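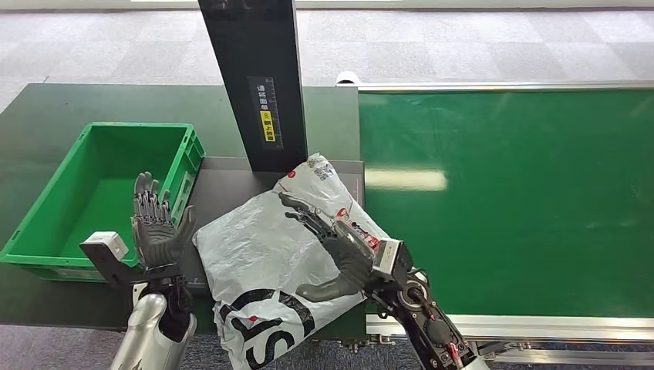 Hands and Grasping > Soft Packages

Ticket 601: Right hand flattens poly mailers before picking them up
Status: Closed, fix in April build
Site: Kamata
Station: Wostora two-arm packing table, conveyor on the right
Opened by: Ashwin Thevar
Assigned to: Tomomi Tsuji

Ashwin Thevar, 9:10 am

Hi all. First, the good part, which is that this station is doing a job I would have told you last year it couldn't do. It takes mixed parcels off the pad one at a time and puts them either in the green crate or on the belt, and on boxes it hardly ever needs me. I spent years on a line like this and I still stop and watch it.

Now the problem. On white plastic mailers, the soft floppy kind, the right hand comes down flat on top and pushes. The fingers go across the bag, the thumb goes down along the side, and then it keeps pressing for much too long before it tries to close. If the thing inside is firm it gets the bag anyway. If the thing inside is a T-shirt, the bag slides out to one side and the hand closes on a fold of plastic with nothing in it. Then it lifts, the plastic slips, and we start over.

I ran 400 mailers through yesterday and marked every one by hand. 277 went on the first try. The rest needed a second try or more, or me.

What I've checked so far:
Pad is clean and flat, no tape residue.
Fingertip covers swapped on the right hand. No change.
Lights over the table on and off. No change that I could see.
Same bags, same items, left hand only: better! But the left arm can't reach the belt from there, so it isn't a fix.

Tomomi Tsuji, 9:45 am

Thank you for counting them, that saves me a day. I love that the left hand does better. Same hardware on both sides, so this smells like settings to me.

Can you tell me three things?
1. What is the left hand doing while the right one presses?
2. Which Urkgate version is on the station?
3. Does it happen if the bag is pushed closer to the crate?

Ashwin Thevar, 10:20 am

1. It stands there with its palm open and fingers up, next to the rim of the crate. It's waiting its turn. Kind of polite.
2. The March one. We skipped the small update after that because the belt guys were here.
3. Yes, same thing, but less sliding. The crate wall stops the bag from getting away, so the hand gets a second chance at it without lifting. I think that fools the success log a bit, so please don't trust the numbers for bags near the crate.

Tomomi Tsuji, 10:50 am

Oh, that's useful about the crate wall. People do exactly that with a fitted sheet or a bag of flour, they shove it against something and scoop. I'm writing that down for later.

Please try this in the meantime. Under Grasp, Soft items, there is a value called Settle time. Drop it to the lowest setting and run 15 of the worst mailers you have. Don't touch Press force yet. I want to change one thing at a time.

Ashwin Thevar, 11:35 am

Done. Settle time at the lowest, 15 thin ones, all clothing. It still presses, but it gets to the closing part sooner and the bag hasn't had time to creep. Much nicer to look at. It lost a few of them anyway, all with the same mistake: thumb ends up under the bag's edge and the fingers end up on top of the label, and the label side is slick.

Also, I put in some shiny silver packaging because we get that too. Different story. It crinkles, it throws light everywhere, and the hand seems much less sure where the top of it is. I'd count that as its own ticket, but I'm mentioning it here so it doesn't get lost.

Hiyori Kuroda, 1:05 pm

Jumping in from the vision side. Shiny stuff under bright ceiling lights is hard for us, yes. The depth reading gets holes in it and the planner fills the holes with a guess. Please open a separate ticket and put me on it. If you can, send me the wrist camera recording as well as the head camera. From the head you mostly see the back of the hand. From the wrist I can see where the fingers are when they begin to curl, and that is the part I need.
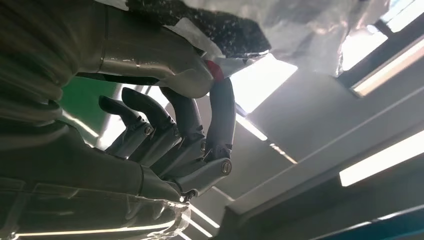 With the wrist recordings side by side with the head ones, I went through the mailer runs too. The presses are late for a boring reason. The planner waits for the top of the package to stop moving before it gives the go-ahead to close. A box stops moving at once. A bag with a sweater in it keeps slowly giving way under the hand, so the planner keeps waiting, and the longer it waits the flatter the bag gets. It's doing what we told it. We told it that with boxes in mind.

Left hand was better because its settings were copied from an older station where somebody had already shortened the wait. So Tomomi was right!

Tomomi Tsuji, 1:30 pm

I'm going to enjoy that for the rest of the afternoon.

Proposed change: for anything tagged soft, close on first firm contact and let the fingers gather plastic as they go, with the thumb coming in from the side at the same time. I'll build it on the test branch tonight. Simão, could you try it at Punville before we put it on Ashwin's table? You have the uglier bags.

Simão Coelho, 4:15 pm

Happy to. We have terrible bags. Some of them are mostly air.

One thing from our side while this is open. I keep getting asked if these stations can go and sort laundry at home, and I think this ticket is the best answer I have. A shipping bag with a shirt in it is halfway to being laundry. If the hand can gather up a mailer it can probably gather up a sock, and it will have just as much trouble knowing that it only got one. Folding is a whole other thing and I wouldn't promise that to my mother. But picking soft stuff up and putting it in the right bin? I think we're close, and a year ago I would have laughed at that.

Simão Coelho, next day, 11:00 am

Test branch is on. Thin mailers are hugely better. It grabs a bunch of plastic like you'd grab a bag of chips and off it goes. The mostly-air bags still squirt out now and then. Fat mailers no change, they were fine before.

New bug, small: with two mailers overlapping, it happily picks up both. The old version did that less often, I guess from being so slow that the top one slid off.

Yasuo Maruyama, 2:40 pm

Safety check on the new close speed is done. No objection on my side. Guard settings stay as they are. Please keep the old profile installed under a different name so a site can switch back without calling us.

On double picks: the wrist can feel the extra weight if the operator enters the usual range for the shift. Heavy single items will set it off by mistake. I would still turn it on at Kamata and leave it off at Punville, where the weights are all over the place.

Ashwin Thevar, two days later, 8:30 am

Installed it before the first truck. I've been standing here with my coffee getting cold, because this thing just cleared a whole cart of white mailers and I only reached in for one with a torn corner. It picks them up by a handful now. It looks like a person who has done it before.

Weight check is on. It stopped twice for heavy singles, both times books, and once for a real double. I'll take that.

For anyone who finds this ticket with the same trouble:
Update Urkgate to the April build.
Set Grasp, Soft items, Profile to Gather.
Put Settle time back to default if you changed it. With Gather it does nothing useful and can hold up the thumb.
Make sure both hands are on the same profile. Ours weren't.
Leave a gap between bags on the pad.

Silver packaging has moved to Hiyori's ticket. Mostly-air bags stay with Simão, who has asked for them.

Tomomi Tsuji, 9:05 am

Closing. Ashwin, when you have time, run the same 400 again and post the number here even though it's closed. I want to see it next to 277.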